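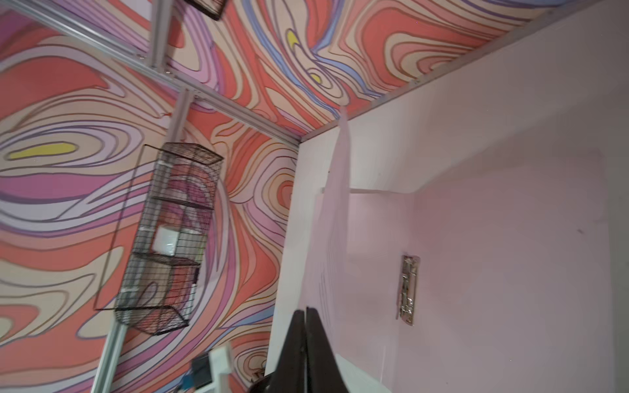

Gripper closed in one corner of the cell, with a wire basket on the post behind it.

About Us

Hi, I'm Marloes Groen, and I run Skingate out of a unit on the Morstead side of the canal with Wenceslao Zamudio and Kurniawati Mangundap. We set up, look after and repair small two-arm cells for labs, colleges and a few very patient little companies. We started in May with one bench and a box of hex keys, and we've now got 287 repair tickets behind us (I still have the first one pinned over my desk!).

The cell we get asked about most is the paper-handling one, which we call Dokley. Two arms on a front rail, an aluminum extrusion frame, patterned panels all the way up the sides. Kurniawati picked the pattern and I grumbled for a week, and now I'd miss it. Wenceslao does the mechanical side, so rails, brackets, finger plates, anything with a bolt in it. I do cables and cameras. Kurniawati writes the checks we run before a cell goes back to work, and she will send you home if you skip one.

A normal service goes like this. We power down, go over every bolt on the arm bases, then follow each cable from the wrist back to the base by hand, feeling for stiff spots. After that we wipe the finger pads and run 800 open-and-close cycles on each gripper while somebody makes coffee. Then it's paper. Paper is mean! It creases, it slides, it curls up at one edge just as you reach for it, and a fingertip that's a hair too low will dig straight in. We do the paper checks last for that reason, with the wrist view up on the big monitor.

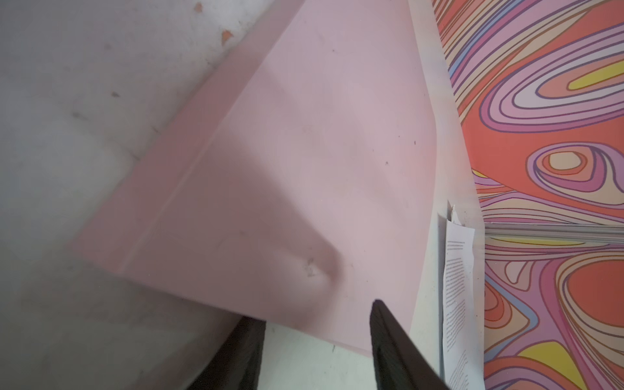

Wrist view over a creased pink sheet, both fingertips in sight.

If the fingertips sit unevenly we shim them and start over. Wissam Tannous, who taught me most of what I know back at Hutapea, used to do this by eye and got it right every time. I use a feeler gauge and I'm not ashamed of it.

We also keep the odds and ends inside the cell, in wire baskets up on the rails. Tape and a marker get used so often that walking to the bench for them drove Necati Türkmen up the wall. He's our Saturday-morning kind of person, even midweek, and he looks after spare parts and the phone. Call him first, he's nicer than I am before lunch.

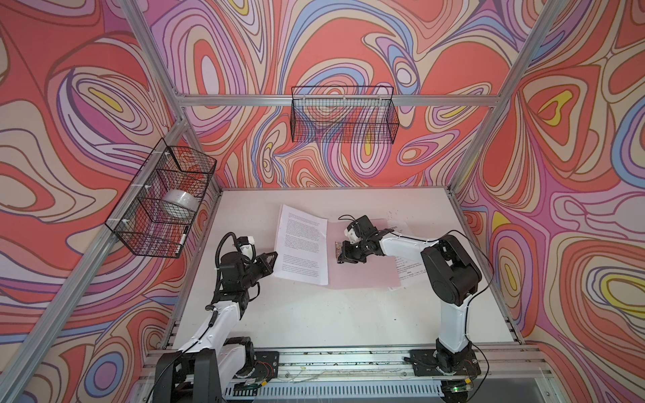
Both arms over the table, with printed pages and a pink folder between them.

How long does a full service take?
Plan on 90 minutes per arm, plus the paper checks at the end. If we need to swap a joint motor, we'll keep the cell for 8 working days and let you know when it's ready to pick up.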